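## 3 Beschaffung und Aufbau planen

Schön, dass ihr euch für eine eigene Roboterzelle entschieden habt! Bevor die erste Bestellung rausgeht, lohnt sich ein ruhiger Nachmittag mit Zettel, Zollstock und einem Taschenrechner. In diesem Abschnitt geht es um die Variante, mit der wir in Skunau arbeiten: ein Arm, ein Tisch mit Aluprofilen, dazu Halter aus dem 3D-Drucker. Die Aufgabe ist das Ein- und Ausbauen von Teilen an gebrauchten Desktop-Rechnern, und sie macht wirklich Spaß, weil man so schnell etwas anfassen und verbessern kann.

*Stand der Preise: 6. März 2019, alle Beträge in Euro und netto.*

### 3.1 Budget aufstellen

1. Legt zuerst fest, welche Teile gegriffen werden sollen. Schreibt zu jedem Teil die kleinste und die größte Griffbreite auf.
2. Holt für Arm und Greifer getrennte Angebote ein. Bei uns kam der Arm über Prarach, der Greifer über Hodžić, und die Lieferzeiten lagen weit auseinander.
3. Plant für Tisch, Profile, Winkel und Nutensteine zusammen ungefähr 2000 ein.
4. Rechnet 153 für Filament und Druckdüsen dazu. Ein Halter sitzt selten beim ersten Druck, und das ist völlig in Ordnung – der zweite wird meistens richtig gut!
5. Reserviert 236 für Kabel, Netzteile und Zugentlastungen. Diesen Posten hatten wir im ersten Entwurf schlicht vergessen.
6. Führt Übungsrechner als eigene Zeile. Fragt bei Behörden und Schulen nach Altgeräten, wir haben neun Stück aus einer Ausmusterung in Tivville bekommen.

> **Hinweis:** Kauft Übungsrechner möglichst baugleich. Jede weitere Gehäuseform braucht neue Positionen und oft auch einen neuen Halter.

### 3.2 Platz und Tisch

1. Messt die Stellfläche bei liegendem Gehäuse. Das Seitenteil ist abgenommen, der Innenraum zeigt nach oben.
2. Gebt neben dem Gehäuse Platz für den Teilehalter dazu. Er muss im Arbeitsbereich des Arms liegen, auch mit eingesetzter Festplatte.
3. Prüft, ob der Arm von oben in das Gehäuse kommt, ohne am Laufwerkskäfig anzustoßen.
4. Verlegt die Kabel so, dass sie der Bewegung folgen können und nirgends scheuern.

> **Achtung:** Vor jedem Griff in die Zelle den Arm stillsetzen und gegen Wiedereinschalten sichern. Die Übungsrechner bleiben während der gesamten Arbeit vom Stromnetz getrennt.

### 3.3 Greifer und Halter abstimmen

Hier steckt der Teil, auf den ich mich bei jedem neuen Aufbau am meisten freue. Hemant Uniyal hat unsere Halter konstruiert und dabei einen guten Rat gegeben: erst den Greifer in der Hand haben, dann zeichnen.

1. Messt die Finger mit dem Messschieber nach, offen und geschlossen.
2. Druckt pro Teil einen einzelnen Probeschlitz, bevor ihr eine ganze Platte druckt.
3. Fahrt das Teil langsam in den Schlitz und achtet auf seitliches Spiel.
4. Tragt die gemessenen Werte in die Teileliste ein (Vorlage in Anhang B). 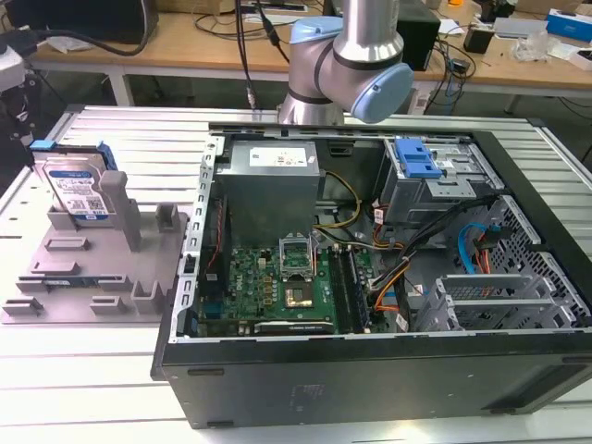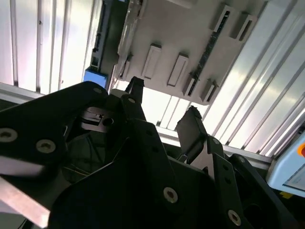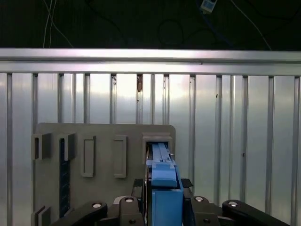

*Erstes Bild: Rechner und Halter auf dem Tisch. Zweites Bild: der Greifer mit offenen Fingern. Drittes Bild: ein blaues Kunststoffteil im Halterschlitz.*

### 3.4 Bestellen und Termine

1. Bestellt den Arm zuerst, danach den Greifer und das passende Flanschstück.
2. Lasst euch die Liefertermine schriftlich bestätigen.
3. Bestellt Schrauben und Nutensteine mit Reserve. Sie kosten wenig und fehlen immer genau dann, wenn alle im Schwung sind!
4. Plant die Inbetriebnahme mit Puffer. Wer im November starten möchte, sollte die Halter schon im Sommer zeichnen.
5. Prüft bei der Anlieferung Lieferschein und Seriennummern und legt beides zu den Unterlagen der Zelle.

> **Hinweis:** Ersatzfinger gleich mitbestellen. Beim Einlernen verkantet gern mal ein Teil, und mit einem zweiten Satz im Schrank geht es ohne Wartezeit weiter.

Sobald Arm, Greifer und Tisch angeliefert sind, geht es mit Abschnitt 4 (Mechanische Montage) weiter. Die Profile könnt ihr vorher schon zusammenschrauben.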